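Section 3: Moving candidate records after a merger

Two staffing firms have become one, and you have been handed the databases. Congratulations. The steps below cover bringing a second firm's records into Jadex when both firms have been placing the same people for years under slightly different spellings. We will use the Mandetti and Sánchez files throughout, Mandetti being the database that stays and Sánchez the one that moves in.

Before you start

You need administrator rights in both databases and an export from Sánchez no larger than 4,000 records. Bigger exports must be split. Jadex will accept a larger one without complaint and then stop partway through, also without complaint.

CAUTION: Turn off automatic emails first (Settings > Messages > Pause all). Skip this and every imported candidate gets a cheerful welcome note from a firm they joined in February.

3.1 Importing the records

1. Sign in to Mandetti and open Data > Bring In.

2. Choose the Sánchez export. If the accent in the name has turned into a small black diamond, go back and save the file again as UTF-8. Do not fix it by hand. There will be others.

3. Match the columns. Jadex guesses, and it guesses with confidence. Check "Pay rate" and "Bill rate" yourself, as swapping them makes every placement look like a charitable act.

4. Set Owner to "Keep original recruiter." The other setting, "Assign to me," does what it says.

5. Click Test Run. Nothing is saved at this stage. Our sample file shows 1,316 records read and 8 rejected.

6. Open the rejected list and correct each record in the export. The usual culprit is a start date later than the end date.

7. Run the test again. When the rejected list is empty, click Import and leave the window open until the green bar appears.

NOTE: The Cancel button stays active during the import. It cancels the window. The import carries on.

3.2 Handling duplicates

1. Open Data > Possible Matches.

2. Compare each pair side by side. Jadex needs 3 matching fields before it suggests a pair, and two of them may well be the city and the job title, so read the names.

3. Click Merge, Keep Both or Ask Later. Ask Later means tomorrow morning, and every morning after that.

4. Where two recruiters both claim the candidate, leave Owner blank and let their manager sort it out. The software has no opinion on commission.

CAUTION: Merging cannot be undone. Interview notes from both records are combined and become visible to everyone on the account - including the notes somebody wrote late in the afternoon after a bad phone call.

3.3 Client sites

Client sites come across separately. Repeat steps 1 to 7 with the Sites export, then open each site and add a picture under Profile > Photo. Hulell is already loaded as a practice site, so you can try out the layout before touching a paying client.
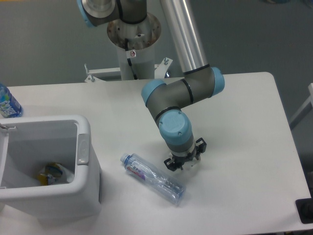 Fig. 3. Site photo, robotic arm and white table.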